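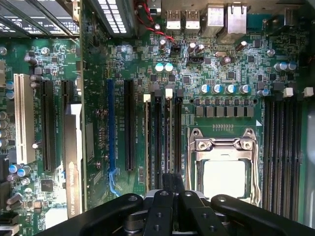 How long does the memory swap demonstration take at the open day?
Around 27 minutes per group, including the safety talk at the door.

Edin Softić wrote:
> Two things before I book the van for Talov. Does the arm
> work on a full workstation, or on a bare board on a bench?
> And can our people stand next to it while it moves?

Edin,

A full workstation, side panel off, board left in the case. The operator drives the arm from a desk in the next bay and works from the wrist camera feed, which visitors see on the large monitor. DIMM latches first, then the modules. The processor is left alone.

Standing next to it: no. The line on the floor is 80 cm outside the arm's reach and stays in force between runs. Felicidad Tan has the stop button.

We take 2 groups in the morning. Send names to Jomar Navarro by the end of August. Parking is behind the Abella building, and the bay is room 705, past the lifts.

Lenni Pitkänen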